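PRESS RELEASE - for immediate use

Plana opens repair and refit bench at Gastthorpe, old office PCs wanted

Plana, the computer reuse scheme based on the Ultgate estate, is opening a second bench in Gastthorpe this April. Desktops only for now. Laptops maybe later in the year, depends on space.

The aim is simple enough. Offices clear out working machines by the vanload and households nearby go without. Plana takes them in, strips them, tests the parts and puts them back together. Last year the Ultgate bench turned round 200 desktops. Target with both benches running is 1,000.

Most of the work is small and slow. Processors come out, get looked at on both sides, and go into whichever board suits them.

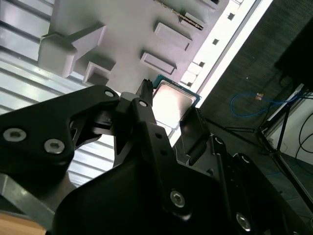 Matching is the bit that takes the time. Two boards from the same office can want different chips, and a part that fits the socket may still not run in it. Every processor is checked against the board list before the lever goes down. Boards that fail get kept for screws, clips and brackets.

Donors often ask if a machine missing its processor is worth bringing in. Yes. An open socket with nothing in it is fine as long as the pins havent been touched, so please leave the cover or the metal frame alone and don't poke about in there. Dell office desktops are especially welcome, plenty of spares on the shelf.

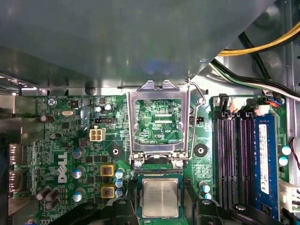

What happens to a donated PC

Drive out first. It is wiped or destroyed, donor's choice, certificate either way. Then dust, then memory, then the cooler comes off and the old paste is cleaned up. Processor is fitted last, straight down, no sliding, no pressing. New paste, cooler back on, two hours of testing. Each machine goes out with a 14 day swap if anything plays up.

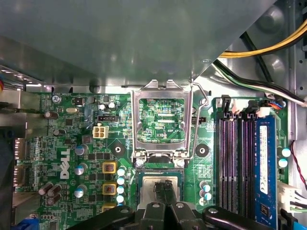 Processor and socket, Dell desktop board.

Power supplies are tested seperately and never opened. Anything with a damaged casing or a missing label is recycled. The bench prefers units with an 80 PLUS mark as they tend to be cheaper to run, and that matters to the people getting them. Finished desktops are £38 with keyboard, mouse and lead. Screens extra when there are any.
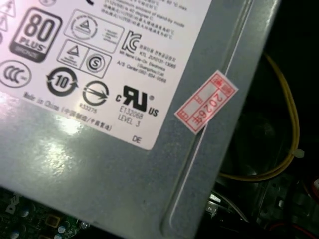
McIntyre, the Ultgate firm lending the Gastthorpe unit, said it had been sending old desktops to the tip for years and would much sooner see them on somebody's desk. The firm added that its own next clear-out is already promised to the bench.

Drop-off

Gastthorpe bench, rear entrance, 10am to 4pm, closed Sunday. Ring the bell, it sticks a bit. No printers, no tube monitors please. Leads and spare screws gladly taken.

Ultgate bench carries on as normal, same hours.

ENDS

Notes to editors

Plana covers Ultgate and Gastthorpe only at present. Visits to either bench by arrangement, mornings best. Larger pictures on request from the press desk.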